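Dudby Linen Tea Towel, Set of 2

Varkadska kitchen textiles
Item 241
Back in stock 4/7/25

I've been selling kitchen linen for long enough to have opinions about tea towels, and the Dudby is the one I keep at home. I have six of them, and the oldest pair has gone so soft you could wipe a baby's face with it. When they sold out last June I got more emails than I've ever had over a piece of cloth!

They're woven for us in Levport by Paulauskas, a small family mill that mostly makes bedding. The cloth is pure linen at 200 grams per square meter, a bit heavier than the usual tea towel. I like that weight for glasses and big pots, and it still folds small enough to tuck into an apron string (mine lives there most of the day).

Each towel is 48 by 70 cm, hemmed on all four sides, with a cotton tape loop at one corner. The old version had the loop in the middle of the short side. A few of you liked it better there, I know, but the corner loop hangs flatter on a hook and the towel dries faster. 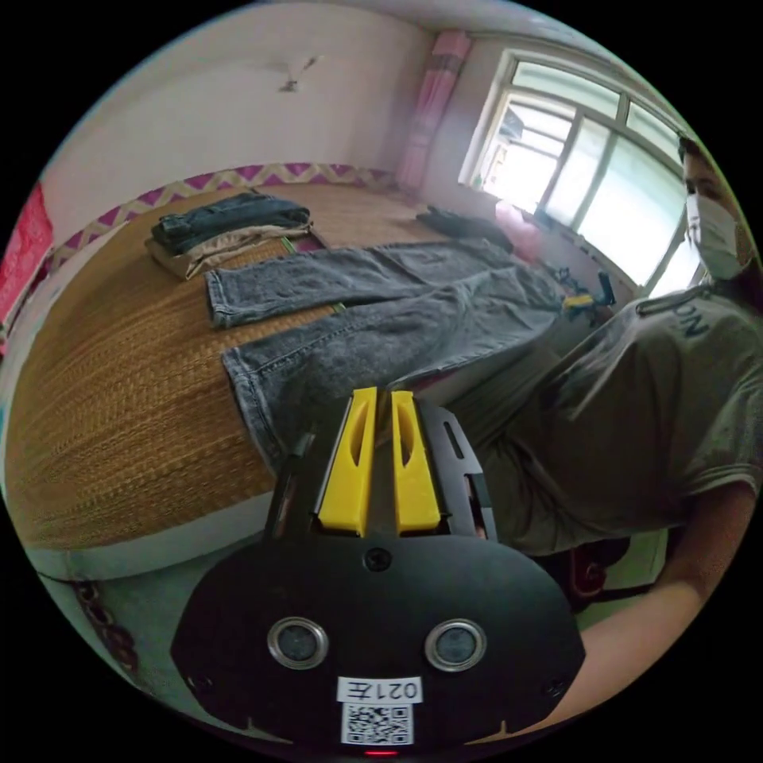

Now, washing. New linen doesn't drink up water very well, so please wash them before you judge them. Mine took three washes before they stopped pushing the drops around on a wine glass. Warm or hot is fine, up to 60°C, with ordinary detergent. Skip the fabric softener – it coats the fibers and you'll be back to smearing. I tumble dry on low when I'm in a hurry and hang them outside when I'm not. Expect them to shrink a little the first time, mostly in length.

Do you need to iron them? I don't! My mother did, every single one, and I'll admit a pressed stack looks lovely on a shelf. If you want that look, iron them while they're still damp.

Colors: oatmeal with a navy stripe, oatmeal with a brick red stripe, and plain white. The white isn't bleached hard, so next to a bright white cotton towel it looks creamy. The brick red can let go of some dye in the first wash, so keep it away from your good shirts.

Henryk Jasińska wrote in to ask if they work for covering bread dough. Yes, very well – dust the towel with rye flour first, and shake it out before it goes in the laundry. I use an old white one for that and keep it separate, because flour paste in a hem is no fun at all.

Sold as a pair in one color. If you'd like one of each, put it in the order notes and I'll mix them for you at the same price.

Fabric: 100% linen, cotton loop
Size: 48 x 70 cm before washing
Weight: 200 gsm
Pack: 2 towels, paper band, no plastic
Returns: unwashed, within 30 days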